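6 min read

Search tips
Type and press enter

Golf in the Laundry Room: Cleaning Up After Eighteen Holes Without Ruining the Sink

A round of golf takes four hours. The mud from a round of golf in February takes up residence. I have been playing badly at Plakthorpe for most of my adult life, and the one part of my game that has improved is what happens after I get home.

Start with the grips, which get slick from sweat and sunscreen long before you notice. You'll blame your swing first. Mix a small squirt of dish soap into a bowl of warm water, dip a washcloth, wring it out hard and scrub each grip from the top down. Wipe with a second cloth that has only seen clean water, then dry with a towel. Lean the clubs in a corner overnight, heads down. Don't put them on a radiator. Cledwyn Rees put his on a radiator and played the rest of the season with something like licorice.

Irons can soak, up to a point. Fill a bucket just deep enough to cover the faces and leave them ten minutes. Keep the water below the ferrule, the little black collar where the head meets the shaft, or you'll loosen the glue and one day hit your seven iron farther than the ball. An old toothbrush gets the grooves. Mark it somehow. A strip of red tape on the handle has kept peace in my house.

Woods and drivers never go in the bucket. Damp cloth, dry cloth, headcover back on once they're fully dry.

Shoes next. Knock the dried mud off outside, and let it dry before you try, as wet mud only moves around. Pull the insoles, stuff the toes with newspaper and change the paper before bed. If a spike won't turn, put a drop of cooking oil around it and go have dinner. Leather uppers want a wipe and a thin coat of polish. Mesh uppers want a soft brush and low expectations.

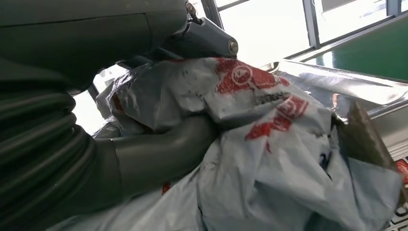
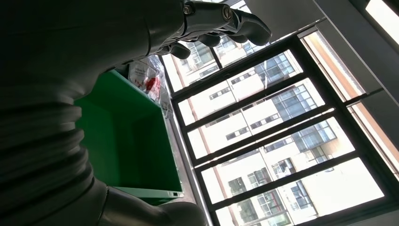
Can I put golf gloves in the washing machine?

Leather ones should stay out of it. Put the glove on, rub your hands together under cool water with a dab of mild soap, rinse, press it in a towel and lay it flat in the shade. Synthetic gloves will usually survive a cold gentle cycle inside a mesh bag, but read the tag.

Now the bag, the item everybody skips. Empty every pocket onto the kitchen table when the person who owns the kitchen table is out. Mine last gave up 34 tees, a banana I would rather not discuss and a scorecard from a day I had claimed to be sick. Vacuum the pockets with the crevice tool, wipe the lining with a cloth dipped in one part white vinegar to four parts water, and leave all the zippers open until morning. A stubborn zipper likes a rub of candle wax.

Balls are easy. A bowl of warm soapy water, fifteen minutes, then a nailbrush. Skip the dishwasher. I ran two loads before Sibel Ekinci, who shares both my address and my dishwasher, found a ball wedged under the spray arm and asked me to consider bowling.

Towels: wash them without fabric softener, which leaves a coating that stops them from soaking up anything. Half a cup of white vinegar in the rinse takes care of the smell. Keep 2 in the bag, one wet and one dry, and clip them on opposite sides so you can tell which is which with cold hands.

Rain gear gets a cool wash with the zippers done up and no softener there either. Check the label before you tumble it on low. Hang the jacket by the shoulders, never by the hood, unless you like the look of a small tent on your head at the first tee.

Umbrellas go open in the bathtub till they're dry. Tell whoever showers first on Wednesday.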